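The desk that keeps almost nothing

When I moved to Kestthorpe I had one room for sleeping, eating and working, and a desk which was covered completely. Under the papers there were 8 pens, of which four did not write. I know this number only because I finally turned out everything on the floor one evening in April and tried each of them on the back of an envelope.

It was a small shock to me. I like to think that I am a tidy person, but a desk is a place where things arrive and do not leave. A receipt comes, then a cup, then a charger for a telephone I no longer own. After some months you are writing your letters on a corner the size of a plate.

My neighbour on the Clonmont road has a strict method. Everything must go from the desk at night, also the lamp. I tried it for one week and it made me unhappy, because every morning I was carrying a lamp. So I looked for something softer – a desk where a few things may stay, if each one has a place.

The place, for pens, is a holder. I had always used a jam jar, and a jam jar is too friendly. It takes scissors, straws and old batteries as well. A holder with compartments is more severe. When each part is small, you see quickly that the thing in your hand does not belong there. 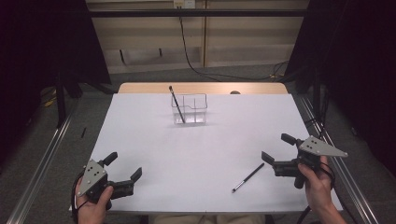

A clear holder with one stylus in it, and a second one on the white tabletop.

I prefer the transparent kind. In a dark cup the short pencils go to the bottom and are forgotten for a year, but with clear sides they remain in your sight. The dust also remains in your sight, I must admit, and a soft cloth is needed quite often.

The position matters too. I put mine at the back of the desk, where my elbow does not reach it. The pen I am using lies flat beside my writing hand, and in the evening it goes back. This takes two seconds and I still forget it on many days.

For those who draw on a screen, the question is even simpler – a stylus is easy to lose and annoying to replace. Give it a compartment alone, without keys or coins, and look there first.

My envelope with the pen marks is still in the drawer. The drawer I have not yet tidied.

More from Home and Desk
A small kitchen in Zorness, before and after the shelves
Spanos paper trays: which size for which drawer?
100 letters in one shoebox
How to wash a felt desk mat

Search articles
Enter keyword
Go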